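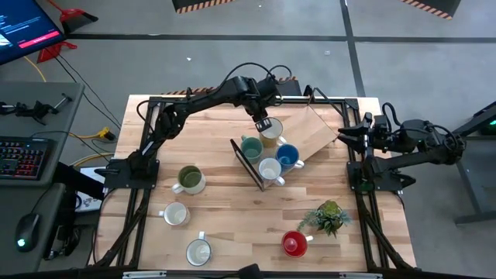 Mugs: getting them off the table and onto the rack

Everything out first. All of it, on a bare bit of table. Eight mugs is plenty for one household and still they breed.

Wire rack next. Ours came from Greslow, cost 28 quid, wobbled untill I tightened the fastener. Check yours before you load it.

Tall ones in the middle of the shelf. Short ones either end. Handles all the same way or they knock.
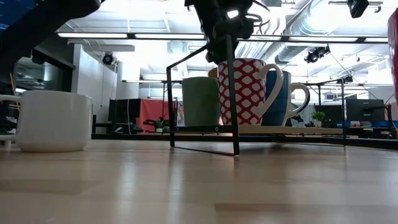

Don't stack. Chips the rims. If one won't fit leave it out and use that one for tea.

Tea stains: bicarb, damp cloth, rub, rinse. Leave overnight if bad. Not on anything with gold trim.

Clear stuff goes somewhere else. Big glass or plastic things get knocked by handles.

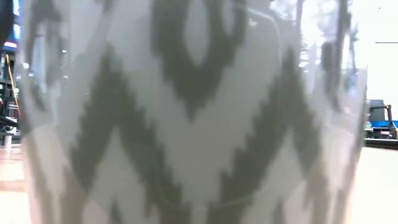
Photo: Zundcombe Home Tips

Rinse clear things in warm water, bit of vinegar, dry straight away with a lint free cloth. Limescale shows otherwise.

Short on space? Bunch the mugs up close, plant off to one side were it wont get splashed. 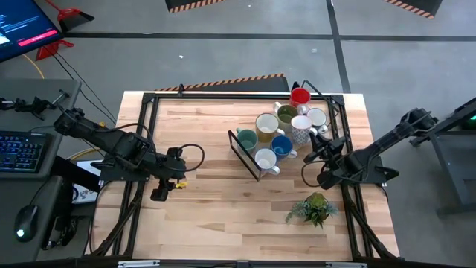 Eight mugs, one succulent.

Wipe the wood after. Oil it in November.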